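Gray lattice seat pad, keep or toss?
Home > Seating and Cushions

fulvio_c
Got one of those gray pads with the bumps and little diamond holes all over. Bought it for my desk chair back in June, the old foam one went flat. Comfy for maybe an hour, then the back of my legs get sore. Anyone stuck with theirs?

nabila.e
Kept mine. Give it two weeks. And put it bumps up, I had it upside down at first lol

Sombat_Ch
Disagree on the two weeks. If it hurts now it'll hurt later. I'm 116 lbs and never sank in enough, felt like sitting on a waffle iron. My brother loves his though – he's a bigger guy. 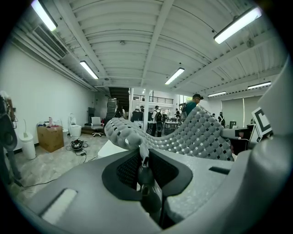 Also they don't like to lie flat. Mine kept a wave in it no matter what I did, and teh front edge curled up under my knees. Could be your sore legs right there.

nabila.e
Put a book on it overnight. Heavy one. Mine's fine

Sombat_Ch
Tried that, went right back

fulvio_c
Ok the front edge thing makes sense. Will slide it back an inch or two. How do you guys clean it? Crumbs in every hole

ramiro_s
Shower head, dish soap, hang it up. No dryer!! Don't bother with a brush, takes forever.

nabila.e
Brush is way better for crumbs, old toothbrush, 5 min. Shower just moves them arond

fulvio_c
Trying both tonight, gotta run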